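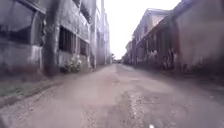

The road, looking toward its far end.

Marker 118

Reading time: 4 minutes

The altimeter was a Bennani, the older model with the analog needle, and it had to be set at a known elevation before each trip. I set it at the benchmark behind the Platirgate trailhead at 4:50 in the morning, tapped the case twice, and wrote the pressure on the first page of the notebook. Sky clear. Wind from the west, light. Pack weight 21 pounds with water.

The job was marker maintenance on the Kusimness ridge. The markers are steel posts set in drilled rock, each with a stamped plate. They run from the trailhead to the summit of Firard in a single numbered series. A hiker had reported that marker 118 was missing, and in cloud that section of the ridge has a bad left-hand exit that looks like the route and ends on loose slab. I carried a spare post, a plate, a hand drill, and a tube of anchor resin.

The first part of the climb gains 2000 feet on a graded trail. I do it at a fixed pace, one hour on and five minutes off. At the first stop the altimeter agreed with the map. At the second it read high by the width of the needle. That usually means the pressure is dropping, so I wrote it down and looked west. There was nothing there yet except a flat gray line with a hard lower edge.

Above the trees the trail turns onto rock and the markers start to matter. I checked each one by pushing on it with the heel of my hand. Two were loose in their holes and I packed them with resin and went on. The resin sets slowly in cold air. The instructions on the tube give a table for this, but the table stops at freezing.

The cloud came in at 9:20. It didn't rise from the valley. It came over the crest from the other side and filled the notch first, then the ridge in both directions. Visibility went from several miles to the next marker, and then to less than that. I put on the shell jacket and took a bearing from marker 117 along the line printed on the map.

I walked the bearing for the distance given and found no post and no hole.

The correct thing is to go back to the last known point and repeat the leg, and I did. The second time I paid out cord behind me. At the end of the measured distance I stood on the same flat stone, recognizable by a streak of quartz. I moved left along an arc, keeping the cord tight. After a few steps the ground tilted and I could hear small stones going down for longer than I liked. I came back to the quartz and swept right. 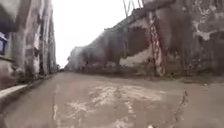
What do you do when a marker can't be found in cloud?

Go back to the last marker you can touch, tie in a cord if you have one, and search in arcs from there. If the arcs turn up nothing, stay at the marker or go down.

I wrote that answer myself, for the printed route sheet. It takes up two lines under the table of distances, and I had always thought it was complete.

The right-hand sweep ended at a post. It stood upright in its hole and the resin collar was sound. I rubbed the frost off the plate with my thumb and read 118. It was on the far side of a low rib, well right of the printed line, and from the quartz stone the rib would hide it in any weather.

I sat down on the lee side and worked through the possibilities. Posts do not move. The hole was old, with lichen grown over the drill dust. The map could be wrong, but I had drawn this sheet from my own notes, and the notes gave the same bearing as the map. I took out the notebook from the year I set the ridge markers, which I carry in a plastic sleeve behind the current one. The entry for 118 was in my handwriting. It gave the bearing, the distance, and the words "clear line of sight."

The cloud thinned for a short time. I could see 117 from the rib then, a dark upright with nothing between us. I took the bearing again from this end and reversed it. It differed from the printed figure by the same amount that the compass should have been corrected for declination, applied in the wrong direction.

Every leg above that point had been computed the same way.

I did not go on to Firard. I tied orange tape to the top of 118, entered the new bearing, and drew one line through the old one so that it could still be read. The altimeter now read high by a full division. I gave the case two taps and the needle stayed where it was.

On the way down I met a pair of climbers at the edge of the trees, resting on their packs. They had the printed sheet, folded to the Kusimness section. One of them asked if the route was well marked.

I said the posts were all there, and asked to borrow the sheet and a pencil.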